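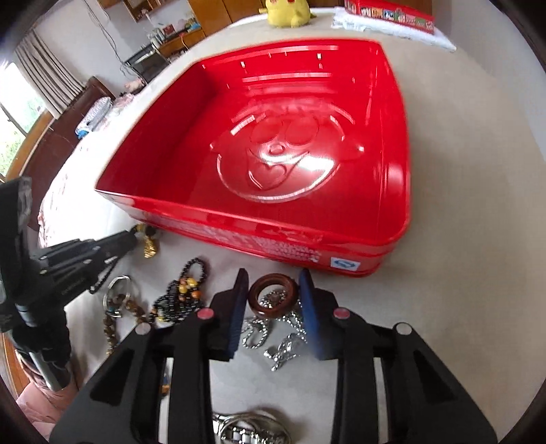 Abrehet Mamo told me I was wasting my time, and that a jewelry box with compartments was the only answer. She has one with a drawer for rings and little hooks for necklaces, and she says she has not untied a knot in years. I believe her. I still think most people should keep their jewelry in one big open box with no dividers at all.

Home | Essays | Around the House | Letters | About

Filed under: Keeping Things

My argument starts with how people take jewelry off. It happens at the end of the day, in poor light, when you want to go to bed. You are not going to open a small drawer, find the right slot and lay a bead chain flat in it. You are going to put it down on the nearest surface. By July my dresser had a watch band, two bracelets and a bangle on it, and the compartment box I had bought from Clendico for that exact purpose was sitting behind them with the lid shut.

A wide box with low sides fixes this. Plastic is fine. It can be a toy box or a cookie tin. What matters is that it has no lid, or that the lid stays off, and that your hand can go in without aiming.

The usual objection is tangling, and it is a fair one. Bead chain is the worst. It wraps around anything with a gap in it, and a wooden ring dropped on top will be in the middle of the knot by the end of the week. Strands of round beads are much better behaved. Tiger-eye, amber colors, glass - they are heavy and smooth and they mostly slide off each other. Bangles do no harm to anyone.

So I make one exception. Thin chains go in an old envelope, one to an envelope, and the envelopes stand up along the side of the box. I have 4 of them. Everything else goes in loose.

The other objection is that it looks messy. It does. Then again, I wear more of what I own now than I did when it was sorted. I see the brown beads every morning and I put them on. The ones I kept in a velvet pouch I forgot about, and one of those was a gift.

Twice a year I tip the whole lot out on a table and go through it. Broken clasps go in a saucer for repair. Single earrings get 12 months and then they go. It takes less than an evening, knots included, and I would spend longer than that putting things in slots.

Desta Bogale

3 comments

Abrehet: I read it. Still using my hooks.

derbymom4: Talcum powder on the knot, then two pins. Works on thin chain every time.

Tatano: What about silver? Mine goes dark if I leave it out in the open. I keep it in a zip bag and I can see it fine through the plastic.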